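Gratport bench notes, August

CPU swap work, old desktops. Kiều Võ asked last month whether the arm can do the dull half of a refurb job yet: open the socket, lift the part, clean, reseat, close. Short answer so far: parts of it, slowly. Logging positions first, then numbers.

Approach angle still matters more than grip force. Coming in over the memory side the linkage sits very near the slots, and clearance there is tight. 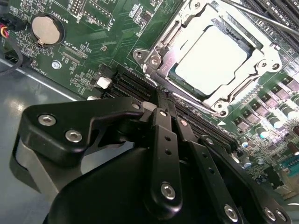
Wrist view, fingers over the memory slots by the lower-left corner of the socket frame. Clamped processor at upper right.

Fixed view is better for judging height, useless for judging tilt. Cakar's script takes height from the fixed view only, which I want changed before the next batch.
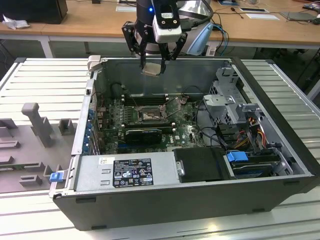
Tip spacing is set in the script as well. Flat parts want to rotate between two fingers, so I would rather have wider pads than more force. Escobedo has a drawing for those -- no parts cut yet.

Log so far: 138 attempts at the lift, 86 clean. Most of the rest were stopped by me for tilt. Bent pins on 3 boards, all early on.

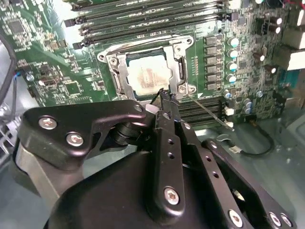
Gratport, August

Old paste is the open problem. It goes on patchy and it comes off patchy, and the wipe routine from Firkdale assumes an even film. A person with a cloth does this in under a minute. Arm time for the same wipe is some 100 seconds, and I check it by eye afterward anyway.

Reseat is the step I would trust least unattended. Target is the lower edge of the bracket, square on, fingers low.
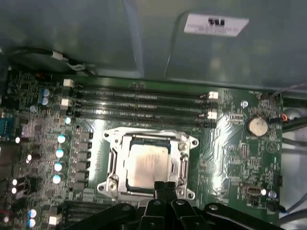
Wrist view, fingertips just below the processor. Bracket square to the approach.

To do: wider pads, tilt limit in the script, rerun the lift with the new limit. Ask Kiều whether lever closing can stay manual for now.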